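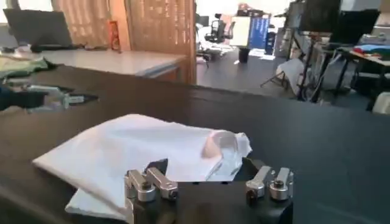

When I was nine my uncle gave me a radio that didn't work and a screwdriver, and told me to go for it. I took the back off and found a flat green board with silver dots all over it. I thought it looked like a tiny city seen from a plane. I still think so, and I now work at Talari, a small factory where we make those boards all day long.

They're called printed circuit boards. You've got them in your TV remote, your bike light, your fridge and probably at least one toy under your bed. So how does anyone make one?

Start with a sandwich

The middle of a board is a stiff sheet made of glass threads and glue. Yes, glass! The threads are so fine that they can be woven like the wool in a jumper, and then they're soaked in a sticky stuff called resin that sets hard. On the outside of the sheet goes a very thin skin of copper, the same orangey metal you see in old pots. That's your sandwich – copper, glass, copper.

Copper is in there for a good reason. Electricity can zip along it easily. It can't get through the glass part, so the electricity only goes where there's copper to follow.

Taking away the bits we don't want

You might think we draw copper lines onto the board. We do it backwards. The whole sheet is covered in copper to begin with, and we take most of it off.

First we cover the copper with a film that changes when light hits it. Then we shine a special lamp on it in the pattern of the lines we want. The film goes tough where the light lands and stays soft everywhere else. We wash the soft film away, and then the sheet goes through a machine that sprays it with a liquid that eats bare copper. (Please don't ever try this at home. We wear goggles, gloves and big aprons for that part.) The copper hiding under the tough film is safe, and those are the lines that stay. We call them tracks.

If you've ever put tape on paper, painted over the lot and then peeled the tape off, you've done something pretty similar.

Little holes, lots of them

Most boards have tracks on both sides, and the two sides need to talk to each other. For that we drill holes right through. My favourite machine in the whole building does this. Its drill bits are thinner than the lead in a pencil, and it's so quick that it sounds like a very cross woodpecker. One of our boards, for a weather station, has 908 holes in it, and it would fit on a slice of bread.

After drilling, we line each hole with copper, so electricity can go down it like a kid going down a slide.

Why are they green?

This is what everyone asks when school groups come through. The green is a sort of paint called solder mask. It keeps the tracks from getting scratched and stops melted metal from sticking in the wrong spots later on. It doesn't have to be green. We've done red, blue, black and once a purple one that I wanted to keep.

Does it work?

A bare board can't do much yet, as it has no parts on it. But we can still check it. A machine with thin metal probes touches the ends of each track and sends a bit of electricity along. If it comes out the other end, good. If it pops up somewhere it shouldn't, two tracks are touching and the board goes in the reject bin.

Hye-jin Heo runs our testing room, and she lets me take home rejects. I've got 41 of them on a shelf now. Have a look next time a grown-up is throwing out a broken gadget, and ask if they'll take the battery out and open it up for you (only if it's unplugged, and never a microwave or an old TV). See if you can follow one track with your finger from start to finish. It's harder than it looks!

More for kids
How a spring gets its curl
What's inside a light switch?
Why do factories have yellow lines on the floor?
Meet a toolmaker: Zlatko Radulović
How bottle caps are made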